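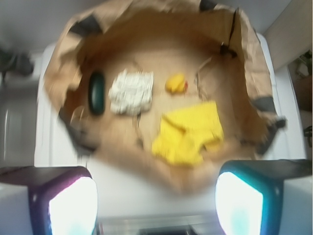

One reader of our earlier report on the Kenen cell remarked that most of the lost time in it seemed to come from cables and paper, and asked why so little of the text dealt with either. The remark was fair. The earlier report gave the layout of the cell and the results of the picking runs, and left the daily upkeep to a short note at the end. This section sets out how the cell is prepared, what is checked between runs, and what was repaired during the period covered here, which ran from May until the end of the trial.

4.2 Setting up and looking after the cell

The cell has one arm, fixed at the side of a white table, and one working area in front of it. The base is bolted to an aluminium rail. For bag work, an open paper bag is put on the table with its rim folded down, so that the fingers can come in from above without catching the edge. The rim is then taped. Without tape the fold opens again under its own spring, and within a few picks the wall leans into the path of the gripper.

We tried three ways of holding the bag before settling on tape. A wire hoop inside the rim kept the shape well but scratched the finger pads. A shallow tray under the bag stopped it sliding, but raised the floor enough to upset the taught heights. Tape costs little and comes off with the bag. It does have to be pressed down firmly on creased paper, and the first strips we used lifted overnight. The present tape is black and is put on in short pieces, partly on the rim and partly lower on the walls.

The floor of the bag gave more trouble than the walls. Paper folded flat by hand rarely stays flat, and a raised flap can be mistaken for the edge of a soft object. The operator smooths the floor before loading, then looks at the view from the wrist camera and smooths it again if a crease stands up near the middle. Some creasing is accepted. Bags with torn paper inside were kept in use as long as the fingers could reach the floor, as a tidy bag would have made the test easier than the task it stands for.

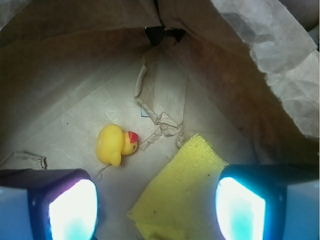
Height is checked next. The arm is sent to a point 90 mm above the table with the bag removed, and the gap is measured with a block. If the block binds or rattles, the tool offset is measured afresh and the check is repeated. In the first weeks this was done only after a repair. We moved it to the start of each working day when we found that a small slip at the gripper flange had gone unseen through a whole set of runs. Those runs were thrown away and are not part of the 634 reported in Section 5.

The slip itself came from a screw that had been done up by hand and never tightened with the torque driver. All the flange screws are now marked with a line of paint pen across head and plate. A glance at the lines is part of the morning check, and any line that no longer meets is treated as a fault, even when the joint feels firm.

Cable routing is the part of the cell that has changed most. The main cable runs to the gripper in a braided sleeve, and a thinner wire follows a looser path to the same place. Both need slack for the wrist to turn. Too much slack and the loop hangs into the bag, where it may touch an object or hide it from the cameras; too little and the plug takes the load each time the wrist nears its limit. The slack was set by moving the arm slowly to each corner of the working area with the power to the gripper off, and tying the sleeve back a little at a time until nothing pulled.

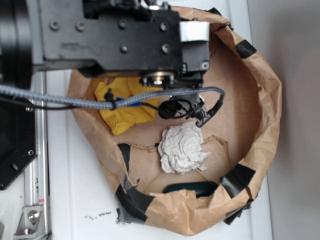 How often is the sleeve taken off for inspection? It is taken off every 500 cycles, and also after any run in which the gripper has stopped on a lost signal.

The interval was chosen after two failures of the gripper cable. In the first, a core had broken close to the plug, and the fault appeared only when the wrist was turned fully one way. The operator had put it down to software and had restarted the controller several times before the cable was tested. In the second, the sleeve had frayed where it rubbed on the edge of the bracket. The cable beneath was worn but still sound. It was replaced in any case, and the edge of the bracket was filed smooth.

Spare cables are made up in the workshop at Netari to a fixed length and tested on the bench before they are stored. A swap takes one person a short time if the ties are cut and not saved. We gave up saving ties early on – they were being put back stretched. The sleeve is Kesteck's standard grey braid and is used again unless it has frayed.

The gripper needs less work. The pads are wiped with a dry cloth at the end of the day, and the finger joints are moved by hand to feel for grit. Paper dust does collect in the linkages. It is brushed out with a soft brush; compressed air was tried once and drove the dust further in. The wrist camera is wiped at the same time and its mount checked for play, though we have not yet had to adjust it.

Table cleaning was left out of the first version of the routine. Small specks do no harm to the pick itself, but a hard crumb under the bag lifts the floor at one spot, and the fingers then close slightly high there. The table under the bag is now wiped whenever the bag is changed. Specks outside the bag are left until the end of the session.
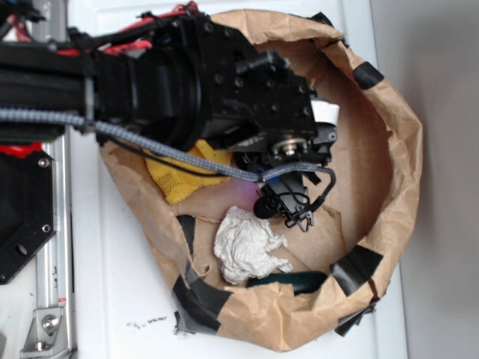
Figure 4. The arm reaching into the taped paper bag, with the braided sleeve and the thin wire running towards the gripper.

Each check is entered on a paper sheet kept beside the controller. The sheet follows the one drawn up for the Mwaipopo project, with the lines on conveyor belts removed and lines for tape, bag floor and cable ties put in. An entry gives the state found and what was done about it. Entries that said only 'OK' were common at first and were of little use when we came to trace the flange slip, so the height check now asks for the block reading.

Two matters remain open. The thinner wire still has no fixed tie point near the wrist, and its loop settles differently after each swap. A printed clip has been drawn but not fitted. The tape also marks the table when left in place for more than a few days, and the residue has to be taken off with solvent before the next bag is laid down.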